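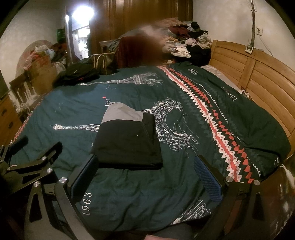 그림 1. 이불 위에 개어 놓은 검은색 옷

옷장 속 미착용 의류와 교내 교환 행사 운영
생활환경 프로젝트 2조 최종 보고서
조원: 도로차 키시, 로리 린지, 아스나케치 피크레
지도: 아르벤 부카디노비치

1. 주제 선정

우리 조는 처음에 기숙사 쓰레기 배출량을 다루려고 했다. 그런데 애즈브리지 기숙사는 동별 배출량을 따로 기록하지 않아서 자료를 구할 수 없었다. 관리실과 이야기하던 중 학기 말마다 헌 옷 수거함이 넘친다는 말을 들었고, 입지 않는 옷으로 주제를 좁혔다. 여기서 미착용 의류는 지난 1년 동안 한 번도 입지 않은 옷을 말한다. 속옷, 양말, 교복, 행사용 한복과 정장은 제외하였다.

2. 조사 방법

설문지는 기숙사와 통학생 휴게실에 300부를 돌렸다. 문항은 보유한 옷의 종류, 미착용 의류의 유무, 버리지 않는 까닭, 처분 경험의 네 부분으로 만들었다. 첫 번째 설문지에서는 '안 입는 옷'의 뜻을 적지 않아 계절이 지난 옷까지 적어 낸 응답자가 많았다. 이 응답지는 쓰지 못하고 문항을 고쳐 다시 받았다.

설문과 별도로 조원 세 명은 각자 옷장을 전부 비우고 목록을 작성하였다. 옷을 종류별로 나누고 구입 시기, 구입처, 마지막으로 입은 때를 적었다. 마지막으로 입은 때가 기억나지 않는 옷은 '모름'으로 표시하였다.

3. 결과

미착용 의류가 가장 많이 나온 종류는 상의였다. 티셔츠는 단체로 맞춘 것이 많았고, 동아리나 행사 이름이 크게 찍혀 있어 밖에서 입기 어렵다는 의견이 반복되었다. 바지는 치수가 맞지 않아서, 겉옷은 비싸게 산 것이라 못 버린다는 답이 많았다.

버리지 않는 까닭으로는 '언젠가 입을 것 같아서'가 가장 흔했다. 그다음은 '버리는 방법을 몰라서'였다. 수거함 위치를 모르는 응답자도 있었고, 얼룩이 있는 옷을 넣어도 되는지 묻는 응답자도 있었다. 기숙사생은 보관 공간이 좁아 옷을 본가에 보내는 경우가 많았는데, 이런 옷은 본인도 정확히 기억하지 못해 설문에서 빠졌을 가능성이 있다.

옷장 목록에서는 검은색 옷이 서로 겹치는 경우가 눈에 띄었다. 린지는 거의 같은 모양의 검은 긴팔을 여러 벌 갖고 있었고, 그중 일부만 번갈아 입고 있었다. 피크레는 온라인에서 산 옷의 미착용 비율이 매장에서 산 옷보다 높았다. 키시는 물려받은 옷이 대부분이어서 구입 시기를 적지 못한 칸이 많다.

4. 교환 행사

10월 4일 일요일에 클로소드사이드 주민회관 1층에서 옷 교환 행사를 열었다. 옷을 가져오면 같은 수의 교환권을 주고, 교환권 한 장으로 옷 한 벌을 가져가게 하였다. 접수된 옷은 모두 859벌이다. 구멍이 나거나 지퍼가 고장 난 옷은 접수대에서 돌려보냈다.

옷걸이는 학과에서 빌렸으나 수가 모자라 니트와 바지는 책상 위에 개어 놓았다. 개어 놓은 옷은 손님이 펼쳐 본 뒤 그대로 두고 가서 계속 다시 정리해야 했다. 치수 표시가 안쪽에 있어 찾기 어렵다는 지적도 받았다. 오후부터는 종이테이프에 치수를 써서 붙였고 문의가 줄었다.

교환권이 없는 방문객에게는 한 벌에 3,200원을 받았다. 수익은 세탁비와 회관 사용료로 썼다. 남은 옷은 재사용 가게 플랄리에에 전달하였다. 가게 담당자 아치 프링글 씨는 여름옷은 당장 진열하기 어려우니 다음에는 계절별로 나누어 보내 달라고 요청하였다.

5. 한계와 보완

응답자가 1, 2학년에 치우쳐 있어 전체 학생의 경향으로 보기 어렵다. 마지막 착용 시기도 기억에 의존하였다. 옷걸이를 모두 거꾸로 걸어 두고 입은 옷만 바로 거는 방법을 쓰면 더 정확하게 기록할 수 있다. 조원 세 명은 11월부터 이 방법으로 다시 기록하기로 하였다.

설문지 최종본과 옷장 목록은 부록에 실었다. 목록의 가격은 구입 당시 가격이며, 선물로 받은 옷은 빈칸으로 두었다.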